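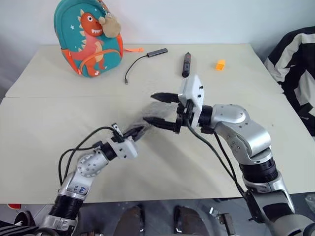
Bench 2, back row: backpack, hub with cable, marker, orange block.

2025-10-07

Continuing the sorting of small items for the Lisberg crate. Backpack stays on the left until the contents list is settled. Plush left clipped on at the top. It adds bulk at the opening and I would like to see whether it catches when the bag goes into the crate upright.

Backpack on the shelf scale with four bags of Premix inside as ballast: 967 g. Without ballast not yet recorded. Fulgencio Mateos wants both numbers on the same sheet, so the sheet stays open.

Orange strap tab on the right side: left out flat on the table. Tucked in, it works loose again when the bag is turned. Either tape it for transport or accept that it sticks out and allow for it in the crate width. I lean toward allowing for it. Tape residue on the last batch took longer to clean than the packing did.

Hub: cable still attached, laid out in a loose curve so it takes no set. Do not wind it tight around the body. The Virk pouch is long enough for the hub but tight once the cable is folded in beside it. Try the Brarero pouch next — wider, 11 cm at the mouth. 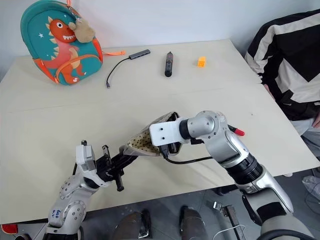
Reading time: 2 min

Order of packing as it stands. Hub and cable in their pouch first, against the back panel of the bag. Marker next to it, lengthwise. Orange block last, in the front zipper pocket, where it can be found without emptying everything. If the block pushes the front pocket out too far, it goes in the main compartment and the marker moves forward.

Check the zipper with the bag standing as well as lying down. Standing, the top leans a little and the track is no longer straight. Run it by the pull only, no hand on the fabric. Note where it sticks, if it does.

The dinosaur print is on the front and should face the crate wall with the foam on it. Last February's bag rubbed against bare board for 600 km and the print came back dull along one edge. Foam allowance is up to 4 mm, no more, or the lid does not seat.

Still open:
empty weight of bag
pouch choice for hub
strap in or out
Fulgencio to confirm whether the plush is listed as its own item or as part of the bag

Leave the back row laid out as it is until the sheet is signed. The marker is the one from the label drawer and has to go back there if it is dropped from the list.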